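Unit 6 – Straightening a shared room: furniture, then small items

Course reader, Stivivau Housekeeping and Room Care. Prepared by Biljana Softić, revised by Jerome Talavera.

## 6.1 Scope

This unit covers the reset of a shared work or study room between users. Cleaning of surfaces was covered in Unit 4 and is assumed here. A reset changes the position of things only. It has a fixed order:

1. Chairs
2. Tabletops
3. Footwear and other small items
4. Floor check

Chairs go first. A chair left at an angle blocks the approach to the table and hides whatever is on the floor behind it.

## 6.2 Chairs

Hold the chair by the padded rim of the backrest, not by the mesh. Mesh stretched between two rims is strong under even pressure and weak under a fingertip. On fixed-leg chairs, lift slightly before moving; on casters, push straight and turn at the end.

Park each chair square to the table edge. The standard gap between backrest and tabletop is one hand width. If a monitor stands near the edge, increase the gap until the backrest clears it.

## 6.3 Racks and footwear

A low rack has two usable levels: the board, and the space beneath it. Slides and sandals are stored as pairs, both on the same level – never one up and one down. A split pair is the most common fault in the practical.
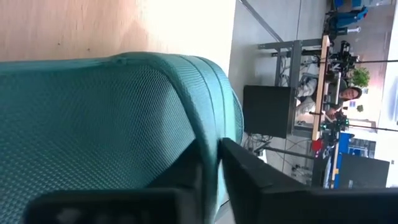
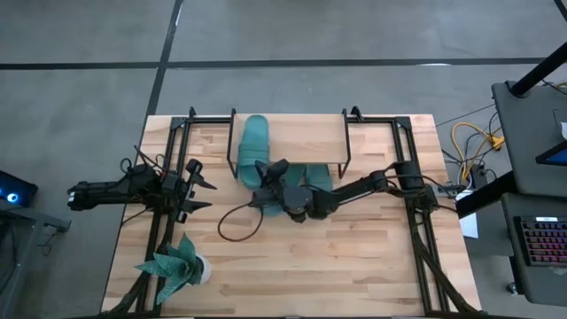

Placement rules for the board:

- Heel and toe in line with the short side of the board.
- Nothing projects past the front. If the shoe is longer than the board is deep, turn it or use the lower level.
- Fill from one end. Leave the free space in one piece.

For open footwear, grip the side of the sole or the strap. The strap is quicker but lets the shoe swing, so lower it toe first and release only when the sole is flat.

## 6.4 Floor check

Walk the room once along the walls and once between the tables. Look for cables, floor strips with lifted ends, and single shoes. Report lifted strips; do not press them down and leave.

## 6.5 Practical

Work in groups of 2. Each group resets one table area with its chairs and rack. Time allowed is 120 seconds per area, with the clock stopped for the floor check. Tahsin Kodikara keeps the time sheet.

Groups that missed the Saturday session should arrange a slot with Mylene Umali. Bring the Unit 4 checklist. Unit 7 deals with drawers and closed cabinets.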